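Hefin Foulkes has sorted switch parts at Vellau for 25 years, and he still likes a big table. "You want it flat and you want it dull," he says. "A shiny top gives you a headache by three in the afternoon."

He puts the small pieces down well apart, whatever the order.
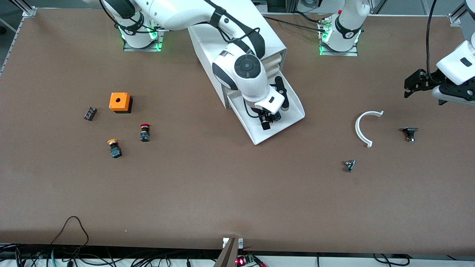 AT THE BENCH

An orange box with a round hole in the top is the sort of part he likes. "You can find it – it's orange. The little dark ones with terminals are what go missing." He once spent nearly 2 hours looking for one at the old Drerden works. It was in his cuff.

He plans to stay on until November.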